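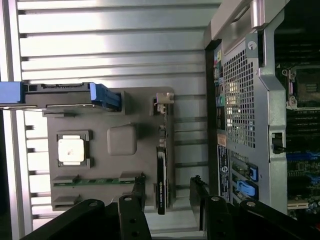 # Hollis parts list

A plain-text list of used desktop computer parts, kept by Marichka Bilyk and Luuk Coppens. It has 2,467 rows, one per part, in `parts.csv`. Processors and motherboards make up most of it.

## Columns

- `part_id` — never reused, even after a row is removed
- `kind` — cpu, board, memory or psu
- `socket` — blank for memory and power supplies
- `grade` — 1 to 4, where 4 is spares only
- `note` — free text, sometimes in Czech

## Known problems

Roughly 3 percent of the rows have no grade. Socket names were typed by hand before May, so check both spellings when you filter. Two old Histico exports are in `archive/` and don't match the current columns.

## Changes

Open a pull request against `main`. Kvido Koubek merges on Thursday. Please don't sort the file — it makes the diffs unreadable.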